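Getting woollens through to next winter

Jumpers don't wear out so much as get murdered in the wash. Use the coolest water you've got and a capful of wool wash. I'm fond of Potden, mostly for the smell.

Never hang a wet one. It will grow sleeves fit for an orangutan. Roll it in a towel, kneel on the towel, then lay the jumper out flat.

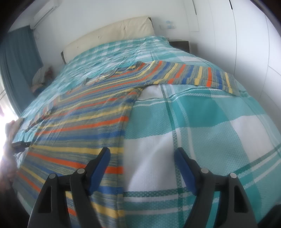
Drying takes as long as it takes - two days in a humid February - and the tumble dryer is no shortcut unless you know a well-dressed teddy bear.

Loose loops: ease them through to the wrong side with a crochet hook. Scissors are how a loop becomes a hole.

Fold, don't hang. Sleeves in first, then hem to collar.
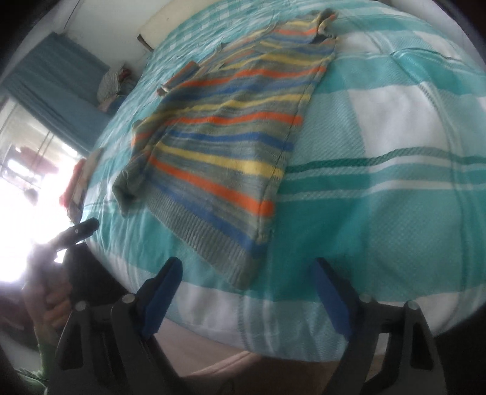
Moths

Lavender bags make moths smell nice. A sealed bag and a spell in the freezer will do rather more.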